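Robot doméstico de construcción casera

4 de abril
Por Poppy Mellor

Se llama robot doméstico de construcción casera, o robot de taller compartido, a la máquina de uno o dos brazos que una persona o un grupo pequeño de aficionados monta por su cuenta para ensayar con ella faenas de la casa: recoger ropa, ahuecar cojines, llevar un vaso de una habitación a otra. El término es bastante elástico y conviene no apurarlo demasiado, pues abarca desde el brazo de sobremesa que alguien atornilla a la encimera durante un invierno largo hasta los montajes de tamaño casi humano, con torso, manos articuladas y metros y metros de cable, que ocupan media habitación y bastante más de media paciencia familiar.

Orígenes

La afición viene de lejos y no tiene una fecha de nacimiento clara. Los primeros aparatos de este tipo solían ser pinzas sencillas, movidas con motores sacados de impresoras viejas o de juguetes, y el mérito estaba más en hacerlos andar que en lo que luego hacían. Con el abaratamiento de los motores con reductora y de las placas de control, los aficionados fueron atreviéndose con brazos enteros, y muchos que habían empezado en la mesa de la cocina acabaron buscando un local en compañía de otros.

Uno de los grupos que más documentación ha dejado es el taller Mondalano, que arrancó un mes de febrero con dos bancos de trabajo prestados y llegó a reunir a 17 socios. De allí salieron el Trinder, un brazo de aprendizaje muy copiado por quienes empiezan, y más tarde el Raju, un montaje de dos brazos cuyo cuaderno de trabajo, llevado a mano y después pasado a limpio, alcanza las 526 páginas. Es una lectura entrañable y desordenada, en la que las medidas de una abrazadera conviven con recetas de bizcocho y con la lista de quién tenía las llaves cada tarde.

Componentes habituales

Casi todos los montajes comparten una anatomía parecida, por mucho que cada autor defienda la suya. Hay un torso o columna que sostiene el peso, unos hombros que suelen ser la parte más cara, los antebrazos y, al final, la mano o la pinza. Las manos de varios dedos lucen mucho y agradecen los objetos blandos, aunque traen consigo más articulaciones que ajustar, más tornillería que se afloja y más tardes enteras buscando un ruido. La pinza de dos puntas resulta menos vistosa y perdona mejor los errores del principiante.

La muñeca merece un párrafo propio, porque es donde se juntan casi todos los disgustos. Por ella pasan la corriente y los datos, en ella se sujeta la mano y de ella tira todo lo que la máquina levanta. La costumbre más extendida es dejar el cable por fuera, en un bucle holgado que acompaña al antebrazo, de modo que se pueda cambiar en diez minutos sin desmontar nada. Otros lo llevan por dentro, y quedan brazos limpísimos que dan mucha pena abrir cuando falla una soldadura.

En cuanto al control, el programa Vondeo, escrito por gente del mismo taller y repartido entre conocidos, permite guiar los dos brazos a la vez y repetir después el recorrido a menor velocidad. Sus usuarios alaban la sencillez de la pantalla principal y se quejan, con razón, de un manual que nadie ha terminado de ordenar.

El trabajo en habitaciones reales

Pasada la etapa del banco, llega el momento de llevar la máquina a un cuarto con muebles, y ahí cambia casi todo. Las alfombras y moquetas frenan las bases con ruedas, el sol de la tarde confunde a las cámaras baratas y una superficie barnizada devuelve reflejos que el programa puede tomar por objetos. Los cables sueltos por el suelo piden una atención constante, y más de un aficionado ha adquirido el hábito de caminar levantando mucho los pies, incluso en casa ajena.

El ejercicio clásico en un dormitorio es el de la almohada. Parece cosa de niños y tiene su miga: la tela cede, las esquinas cambian de sitio, el relleno se desplaza, y lo que un segundo antes era un buen agarre deja de serlo. Suele practicarse con las dos manos, acercándolas por los lados y bajas, cerca del suelo, para luego cerrar con suavidad. 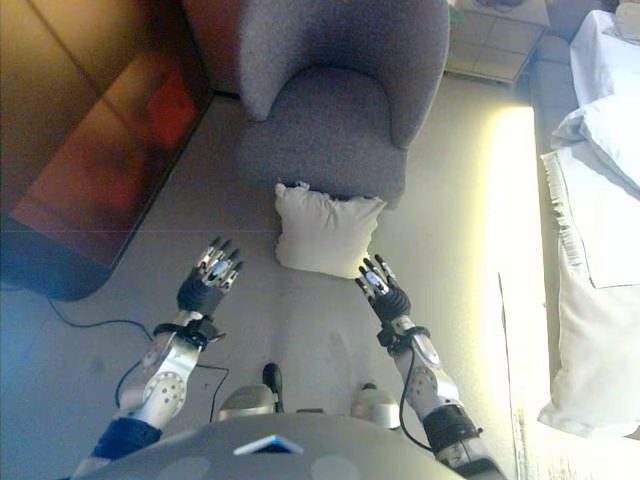
Thérèse Campbell discrepa de ese orden de aprendizaje y sostiene que la almohada debería venir mucho después de la toalla doblada, que al menos conserva un canto por donde cogerla; a su juicio, quien empieza por lo más blando se acostumbra a apretar de más y tarda meses en quitarse el vicio. La objeción tiene bastantes partidarios. En Mondalano se llegó a una solución de compromiso, que consiste en alternar los dos ejercicios y anotar en cada intento la fuerza de cierre, la altura de las manos y la velocidad de aproximación.

Seguridad y convivencia

Las recomendaciones más repetidas son modestas y de sentido común: un pulsador de parada al alcance de quien vigila, velocidades bajas mientras haya alguien cerca, revisión de las abrazaderas antes de encender y ningún ensayo con animales sueltos por la habitación. También se aconseja avisar a los vecinos de abajo, que agradecen saber de dónde viene el zumbido. En los talleres compartidos es corriente que cada montaje lleve una hoja colgada con la última avería y el nombre de quien la reparó.

Véase también: brazo de aprendizaje Trinder; manos articuladas; control a dos brazos.

Compartido 17 veces · 2 comentarios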